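Notes for the lidar cleaning talk, April 2026. Slot is 22 minutes including questions. Slide numbers refer to the long deck, skip the appendix unless asked.

## Slide 1: Title

Introduce self, Desholm sensor group. Credit Idun Haugen for the log analysis and Định Phí for the nozzle work. Say up front that the talk covers roof-mounted lidar on shuttles at low speed. Highway is out of scope.

## Slide 2: Why dirty windows matter

- A blocked patch on the sensor window removes returns from a fixed angular sector.
- A thin film is harder to deal with. Returns still arrive, with lower intensity, and far objects drop out first.
- The perception stack sees a shorter range and has no direct way to tell film from fog.

Pause here. People from the planning side usually ask why the fog detector does not catch it. Answer: it uses intensity statistics over the whole window, and film tends to be patchy.

## Slide 3: Test fleet

Two shuttles on the Jurnness loop. Same route, same sensor model, different wash systems. Shuttle A has a fixed nozzle with a timer. Shuttle B has the Prakard unit, which washes on demand from a contamination estimate.

We logged 406 wash events across both vehicles in March. Mention that depot washes by hand are excluded. Marit Hellström kept the depot records and they are clean enough to match against vehicle time.

## Slide 4: Contamination estimate

Go slowly on this one.

1. Split the window into angular cells.
2. For each cell, keep a running reference of return intensity from the road surface at short range.
3. Compare the current value with the reference, corrected for wet pavement.
4. If enough neighboring cells fall below threshold, request a wash.

The wet pavement correction is the weak step. It depends on the rain sensor, and the rain sensor lags. Alina Surdu has a version that uses the wheel spray signal instead. Not in this data set.

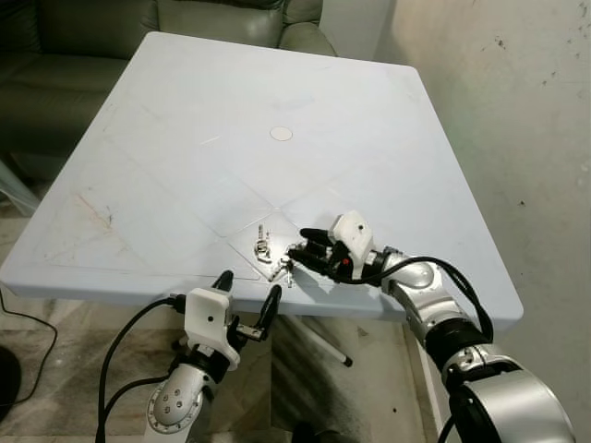
*Tabletop with faint scratch lines and two small clusters of metal items near the edge.*

## Slide 5: Results

- Shuttle B used less fluid per hour of driving. Point to the left plot.
- Range recovery after a wash was similar on both vehicles when the film was road dust.
- With salt film, a single short pulse was often not enough on either vehicle. Shuttle B asked for a second pulse, Shuttle A waited for its timer.

Do not claim a safety result. The vehicles were speed limited and had an operator on board throughout.

If asked about insects: too early in the year to say anything.

## Slide 6: Failure cases

Case one, low sun. Intensity noise went up in a narrow sector and the estimate read it as dirt. The unit washed a clean window several times in a row. Fixed with a minimum interval between requests.

Case two, frozen nozzle. The wash was commanded, the pump current looked normal, no change in the estimate. The software now flags this and asks for a depot check. Cường Hồ found it in the logs, refer detailed questions to him.

## Slide 7: Interface to the driving software

The estimate is published per cell, with a time stamp and a confidence value. The Tiêu planner reads it and lowers the speed cap when forward cells are degraded. It does not stop the vehicle on this signal alone.

Open point: during a wash the fluid itself blocks returns for a short time. At present we mask those cells. Masking is acceptable at shuttle speed. It needs another look before anyone raises the cap.

## Slide 8: Next steps

- Wheel spray correction, see slide 4
- Heated nozzle on Shuttle B
- Repeat the loop in summer with the same route and logging

Leave this slide up for questions. Backup plots for salt film start right after it.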